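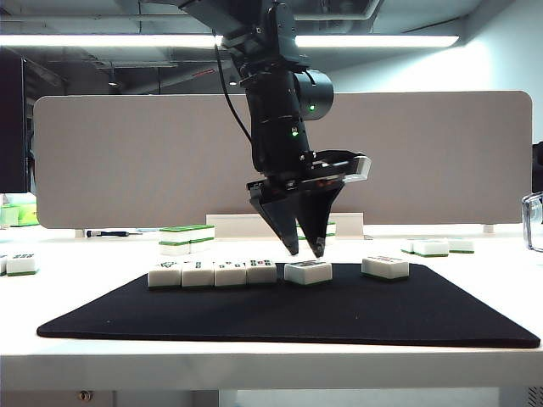
Ela me avisou logo na porta que o braço tinha sido a compra fácil, e que se eu quisesse falar de dinheiro era melhor começar pela mesa. Eu tinha preparado uma lista de perguntas toda em torno do preço do braço (óbvio, né?) e tive que virar a folha e anotar no verso.

Início > Conversas > Bancada e orçamento

A visita foi ao espaço da Ñahui, que fica no segundo andar do prédio da Carnlow. Quem me recebeu cuida das compras do projeto das peças de mahjong, e me pediu para não ter o nome no texto. Tudo bem por mim. O que eu queria mesmo era a planilha, e a planilha ela mostrou inteirinha, com as células vermelhas e tudo.

São 11 linhas. O braço ocupa uma. As outras dez são aquelas coisas que a gente só lembra quando a caixa já chegou: estrutura para pendurar, cabos, garra, dedos de reposição, tapete, divisória, luz, bandejas, frete e uma linha chamada apenas "resto".

"A linha do resto foi a única que eu acertei", ela contou, rindo. "Coloquei um valor que achei exagerado e gastamos tudo. Parafuso, fita, abraçadeira, chave de fenda. Chave de fenda some de um jeito que eu não sei explicar."

Perguntei por que pendurar o braço em cima da mesa em vez de parafusar a base no tampo, como a gente vê em tanto lugar. Achei que viria uma resposta técnica e veio uma resposta de quem paga aluguel. A sala é pequena. Com a base no tampo, metade da mesa ia embora, e eles queriam espaço para deixar peças espalhadas atrás do tapete e ainda mexer nelas com a mão entre uma rodada e outra. Só que pendurar custa! A estrutura teve que ser desenhada, depois calculada, depois aprovada pelo prédio, e a aprovação do prédio foi de longe a parte mais lenta.

"A Sernine me deu o prazo do braço, 14 semanas, e cumpriu. Eu fiquei toda orgulhosa do cronograma. Aí descobri que o pessoal da Carnlow queria um laudo da estrutura do teto, e eu não tinha colocado laudo em lugar nenhum. Nem na planilha, nem na cabeça."

O laudo saiu por 3.000 reais. Ela falou o número e ficou me olhando, para ver se eu achava caro. Eu não faço ideia se é caro, e disse isso. Ela também não sabia quando pagou, e acabou pagando o primeiro orçamento que apareceu, coisa de que se arrepende até hoje. Em março, quando refizeram a planilha para o segundo posto, o laudo já entrou com linha própria e três cotações ao lado.

Gostei muito de ouvir sobre a mesa. É branca, grande, sem nada de especial à primeira vista, e foi comprada da Adwood depois de uma primeira mesa que ela descreve como "uma gelatina". Com a tal gelatina, bastava alguém apoiar o cotovelo para as peças saírem do lugar, e aí ninguém sabia dizer se o erro era da garra ou do cotovelo. A economia tinha sido boa no papel. No fim compraram duas mesas, e a gelatina virou apoio de cafeteira.

E o tapete? O tapete preto custou 400 reais e é o item que ela mais defendeu na nossa conversa, com um entusiasmo que eu não esperava de ninguém falando de tapete. As peças são brancas em cima e verdes atrás, duras, lisas, e direto no tampo branco davam trabalho dos dois jeitos: escorregavam quando os dedos encostavam e quase desapareciam para o programa que precisa achar a borda de cada uma. Em cima do preto elas aparecem bem e ficam mais quietas. "Cortaram o tapete do primeiro orçamento como se fosse decoração", ela disse. "Eu coloquei de volta no mesmo dia e escrevi na justificativa: piso de trabalho. Passou sem pergunta."

(Anotei essa. Quem já preencheu formulário de compra sabe o valor de chamar a coisa pelo nome certo.)

A conversa foi parar na garra, claro. A que eles usam tem dois dedos que vão afinando até quase se encontrar na ponta, e eu perguntei se não teria sido mais simples comprar uma com ventosa. Ela me contou que pensaram nisso por um bom tempo, e que a ventosa ganhava no preço e perdia assim que alguém queria pegar uma peça em pé, encostada na vizinha. No mahjong as peças passam boa parte do tempo justamente assim, em fileira, coladinhas. Com os dedos dá para entrar pelo vão, quando tem vão. Quando não tem, empurra-se uma peça um pouquinho antes de pegar a outra, e isso é hora de programador, que também custa e que também não estava na planilha.

"Se eu pudesse voltar, comprava três pares de dedos no primeiro pedido. Comprei um. Sabe quanto tempo a gente ficou parado esperando o segundo par? Eu prefiro não fazer essa conta."

O motivo da parada foi bem bobo, um dedo que bateu no tampo durante um ajuste de altura. Nada de grave com o braço. Mas dedo torto não pega peça, e o frete do par novo, pedido com urgência, saiu mais salgado que o próprio par. Desde então existe uma gaveta de reposição, e existe uma regra: o que está na gaveta foi pago neste ano e só se repõe com verba deste ano. Achei rígido. Ela acha que é a única forma de a gaveta não ficar vazia em dezembro.

Sobre a divisória cinza que fecha o fundo da mesa, eu jurava que era para dar um ar de escritório. Ela me corrigiu: sem um fundo liso, tudo o que se mexe do outro lado da sala vira problema para quem analisa as gravações depois. A divisória veio de um lote usado, sem nota detalhada, e deu uma dor de cabeça com a prestação de contas que ela resume com um suspiro. A luz, pelo contrário, foi de graça, já que ficaram com a fluorescente do teto que a sala tinha. Ela ainda quer trocar. Está na lista do ano que vem, abaixo dos potes transparentes com tampa (os atuais são emprestados da cozinha) e acima de uma cadeira decente.

Eu quis saber qual conselho ela daria para quem está montando a primeira planilha agora, e ela devolveu a pergunta: quem vai mexer naquilo todo dia? Porque no caso deles a planilha foi feita por quem entende de compra, aprovada por quem entende de verba, e só chegou às pessoas da bancada quando os pedidos já estavam feitos. A primeira coisa que o pessoal da bancada pediu foi lugar para apoiar ferramenta. Não tinha linha para isso. Até hoje a ferramenta fica em cima da mesa mesmo, ao lado das peças.

Também perguntei se valia a pena contratar a instalação junto com o equipamento. A Sernine oferecia as duas coisas num pacote, e a Ñahui recusou o pacote para economizar. "Metade de mim acha que foi certo, porque a equipe aprendeu a passar cabo, a calibrar, a desmontar. A outra metade lembra das noites." Os cabos, por sinal, foram passados duas vezes: na primeira ficaram curtos e puxavam quando o braço girava. Cabo curto é barato de resolver, ela garante, desde que se compre o comprido antes de cortar.

O segundo posto deve ser montado na sala ao lado, com a mesma mesa e o mesmo tapete, e desta vez o laudo sai antes do pedido. Pedi para voltar quando estiver pendurado. Ela disse que posso, desde que eu leve uma chave de fenda.

Publicado em 4 de agosto de 2019
Arquivado em: Automação na prática, Compras e planejamento
14 comentários | 11 compartilhamentos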